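Chapter 6
Budgeting for Data Collection Equipment

6.1 The unit of purchase

A common error in first budgets is to treat the handheld gripper as the unit of purchase. The unit is the station: one gripper, its camera and lens, the cable, storage, spare fingertips, and the floor area in which an operator can work. Swai and Kuo use this definition throughout their planning tables, and it is adopted in this chapter.

Consider the Nornier laboratory, which planned to record household tasks in furnished rooms. Its first request listed grippers only. The revised request, prepared by Stella Mwakalinga, priced complete stations at 717 dollars each, excluding labor - a figure that did not cover furniture already on site.

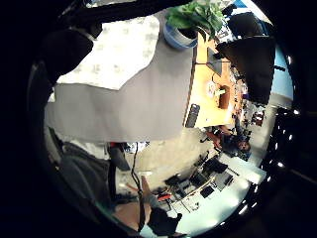
Labor is entered on a separate line. An operator at Nornier was scheduled for 80 hours per month, of which some 115 minutes per week went to charging, calibration and file transfer. These minutes are paid and must appear in the budget even though they yield no recordings.

6.2 Consumables and spares

Fingertips, straps and cables wear at different rates. Cables are the item most often left out. The Wallico schedule, reproduced in Table 6.1, replaces fingertips after 204 sessions and cables on inspection. Straps are ordered with the fingertips to save on shipping.

Before reading Section 6.3, the student should be able to separate fixed costs from costs that grow with each session.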